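Resurfacing the bench tops: what changed in January
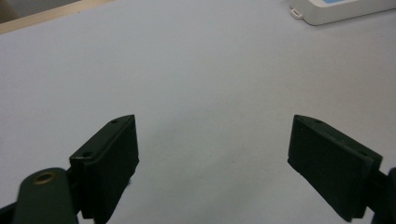
Tabletop in the pale gray matte finish.

The changeover to the matte bench finish in the Kavanagh building closed out in January. The notes below cover the coating schedule, the cleaning products now permitted, and the points still open. Staff in the annex can skip the coating section, as their benches are scheduled separately.

Coating. The old gloss topcoat was sanded back and two coats of Eltisard were applied by roller. The supplier's sheet allows light use after overnight drying, but full hardness takes longer, and we held every bench out of service for 12 days. Kevin Ó Gríofa checked adhesion with a cross-cut test on an offcut from each batch. All passed except one, which had been coated in a cold room and was stripped and done over. The room heating is now left on overnight whenever coating is in progress.

Why matte. The complaint with the gloss finish was glare from the overhead tubes, mainly from people reading printed scales and fine graduations. Yaqin Su took reflectance readings before and after at the window end and the door end. Specular reflection at low angles is well down at both. Diffuse reflection is slightly up, so the benches read brighter on the light meter with the same lamps. No change to the lighting is planned. Anyone who moved a task lamp to work around the glare should move it back and re-tape the cable.

Cleaning. A matte surface holds residue in its texture and can't be treated like the gloss one. Use the following routine:

Wipe with a damp microfiber cloth and plain water at the end of each session.
For grease or adhesive, use Clitard at the standard dilution, leave it for 3 minutes, then rinse twice.
Dry with a clean cloth. Air drying leaves tide marks.

Acetone, abrasive pads and melamine sponges are no longer to be used on the bench tops. The sponges polish the surface, and the shiny patch that results can't be reversed without recoating. Remaining stock has been moved to the sink cabinet and is for glassware only. Isopropyl alcohol is acceptable for spot use up to 70 percent.

Hot items. The heat rating of the new finish is lower than that of the old one. Anything straight off a hot plate goes on a ceramic tile. Tiles are on the shelf under the fume extractor switch, and more are on order.

Marking out. Pencil is fine and comes off with water. Dry-erase marker does not come off reliably. Masking tape should be lifted the same day, pulled back low and slow. Vilhjálmur Ingvarsson has some 2 rolls of low-tack tape to spare for longer layouts.

Open points. The edge strip on the bench nearest the Pesovness store is lifting at one corner and will be rebonded. Aoife Ó Conaill is collecting reports of scratches, with bench number and likely cause, for the first inspection. The annex dates depend on delivery of the second Eltisard batch and will be posted on the door when confirmed.

Questions on the coating go to Malachy Ó Ceallaigh, extension as before.

Feb 4, 2018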